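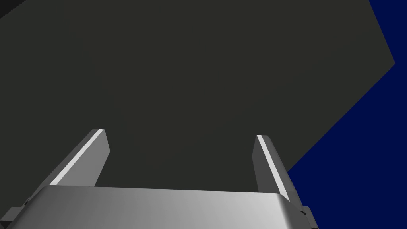 **Wrist view demos in sim: keep the boring ones or toss them?**

**pegleg_tam** · April 1, 2021

Hi all, longtime reader, not much of a poster. I'm collecting demos in simulation for a pick and place policy (two-finger gripper, wrist camera only, I drive it with a gamepad) and I've got 200 episodes saved so far. My trouble is that a big chunk of every episode is the arm swinging around with nothing in view except gray panel and a bit of blue background. Fingers open, nothing between them, no part anywhere.

My gut says trim all of it and keep only the approach and the grasp. My labmate Urmila Dhillon says leave it alone and train on the whole thing. We've been going back and forth for days and I'd love some outside opinions before I record the next batch!

**sockdrawer**

Trim it. I had the same thing with my Bekik arm last September. I left all the wandering in and the policy learned to wander. It would hover over nothing, drift left, hover some more. I cut every episode down to the last 65 steps before the gripper closed and it started going for the part like it meant it.

**mothballs_and_ram**

Gonna disagree with sock here. If you only keep the last stretch, what does the thing do when it starts out pointed at a blank wall? It has never seen a blank wall. Mine just froze. I'd keep the travel and fix the driving. Wandering demos come from a wandering driver (I say this with love, I'm terrible on a gamepad).

**sockdrawer**

Mine always starts from the same pose over the bin, so it never has to look at a wall. Different setups, I guess. I still think 200 episodes is too few to be spending on scenery.

**pegleg_tam**

Ok so mine does NOT start from the same pose, I randomize it. Which I suppose is a point for Urmila, ugh. The views I mean are like this one, where you've got the two fingers, a lot of near-black, and the slab coming in at a slant:

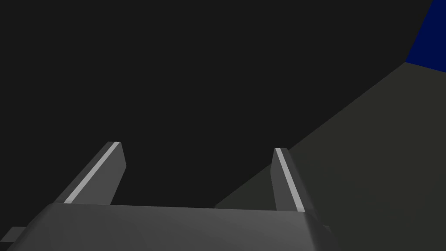 And the thing that bugs me is I can't tell from a view like that which way I'm supposed to go next. I know because I have the second window open with the whole room in it. The policy doesn't get that window. So am I teaching it something it has no way of knowing?

**mothballs_and_ram**

Oh, that changes things. You have to close the second window! If you're steering off a view the policy doesn't get, your demos are full of moves that look random from the wrist. Record a handful with only the wrist view up and see how you do. You'll be slow and you'll hate it, but you'll start doing a little search move on your own, and that's the part worth copying.

**wenby_user_4**

Or give the policy the second camera and be done with it? I run Wenby and adding a fixed view was one line in the config. Driving blind for hours sounds miserable.

**mothballs_and_ram**

Sure, if the real robot is going to have a fixed camera too. Tam, is it?

**pegleg_tam**

Nope, wrist only. The real cell is tiny and there's nowhere to hang a second one.

**imhof_fan**

Can I ask about the background? Flat gray and flat navy with no texture at all is going to hurt you when you move to real hardware. I'd swap in random textures before recording anything else. We burned 600 episodes on plain walls over here and ended up redoing most of them.

**sockdrawer**

You can re-render with textures afterward if you saved the joint states. No need to drive it all again. Tam, please tell me you saved the joint states.

**pegleg_tam**

I saved the joint states!! And the object poses. Provari dumps them by default, so I can't take any credit.

Plan for now: second window closed, 100 new episodes from random starts, nothing trimmed. Then I'll train once on the full episodes and once on sock's short cut and compare the two from the same set of starting poses. Textures after that. Urmila is reading over my shoulder and wants it noted that she said to leave them alone.

**sockdrawer**

Noted. Post the numbers for both, I still want to see the short one.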